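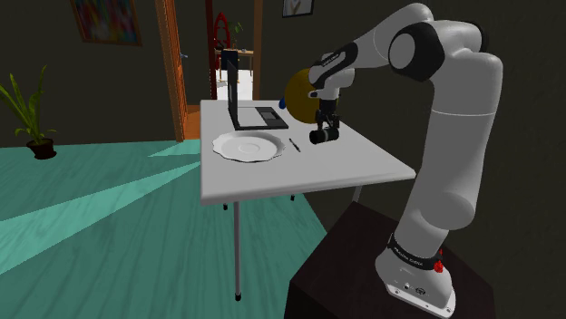 The figure people keep quoting at me is 2000. Two thousand recorded examples of an arm tidying a table, gathered at Miklow over one winter, and the claim attached is that a system trained on them will clear a table it has never met. I have been hearing claims of this shape for long enough to want to know what an example is before I am impressed by how many there are.

At Miklow, an example is one run in a simulated room. An operator steers the arm, the arm moves a thing, the run is saved. Then the program changes the room. You get a different floor, a painting on the wall, a laptop on the table, a plate and a pen. Do it again. Geetha Nair, who ran the gathering from February onwards, told me the rooms were meant to stop the system leaning on the background, and I have no quarrel with that. A learner that only ever sees a white wall will fall over when the wall is brown.

My quarrel is with what stays put. The operators stay put. There were five of them, trained by the same person in the same week, and they all come at a round object from above with the fingers pointing straight down. I watched 77 runs one afternoon and could not have told you who was driving. Teal floorboards do nothing for that. You can repaint the room as often as you like and you still have one way of picking up a ball.

The weights stay put too, or near enough. In the simulator a ball is as heavy as a line in a settings file says it is, and so is the laptop, and I doubt that anyone at Miklow has lost much sleep over that line. Plates in the world come greasy, and pens roll. A laptop lid swings when you nudge it — stiffly on some, loosely on others. Hye-jin Kwon, who works on contact models at Hiscombe, thinks I make too much of this and that better physics is coming. Perhaps it is. The examples already gathered won't improve when it arrives.

Then there are the runs that get thrown away. Miklow dropped 309 before it reached its round number, mostly for fumbles: a missed grasp, a knock, an object pushed off the table. Chandrasekhar Pillai calls this cleaning. I would call those the runs worth having. A person learning to clear a table spends a good deal of time getting it wrong and putting it right, and a system shown only tidy successes has no idea what to do after its first slip. It has never seen one.

I am not against simulation. Real arms are dear and slow and they break, and a small group can't wait for somebody to lay a table all day. But I would trade a great many of those rooms for a few hundred runs by people with different habits, mistakes left in, with a note saying what went wrong. It would make a smaller number and a duller talk.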